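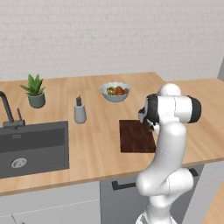
Section 3: Adding a Property Listing in Estemik

Use this section to enter a home for sale and publish it to your agency page. You need an agent login. If you only have a viewer login, ask your office administrator to change your role first.

3.1 Create the draft

1. Sign in and open Listings, then New Listing.
2. Choose the listing type: resale, new construction, or land.
3. Type the street address and press Find Parcel. Lot size and tax ID fill in by themselves where the county supplies them.
4. Enter beds, baths and finished square footage. Type 2,400 as 2400 - the comma is added on the public page.
5. Enter the asking price and the listing agent.
6. Press Save Draft.

Note: Half baths go in their own field. Do not enter 2.5 in the Baths field.

Caution: Listing type is locked after the first save. To change it, delete the draft and start again.

3.2 Write the description

1. Open the Description tab.
2. Put the main text in Public Remarks. Showing instructions, lockbox codes and commission terms belong in Agent Remarks.
3. Press Check Wording. Phrases that may conflict with fair housing rules are underlined in red.
4. Correct or remove each underlined phrase, then save.

Caution: Public Remarks are visible to anyone. Never enter a gate or alarm code there.

3.3 Set dates and publish

1. Open the Schedule tab and enter the agreement start and end dates.
2. Add open houses, if any. Times are local to the property.
3. Press Preview and read the page through once.
4. Press Publish. The status changes from Draft to Active.

Note: Drafts left untouched for 31 days move to the Archive folder. Open the draft and press Restore to bring it back.

If Publish stays gray, a required field is blank. Go back to the tab marked with an orange dot. The Sivville office also requires broker approval before a listing goes live - send those requests to Lina Saab.

Estemik User Guide, updated 14 October 2023 | Contact Support | © Jata Software | Back to top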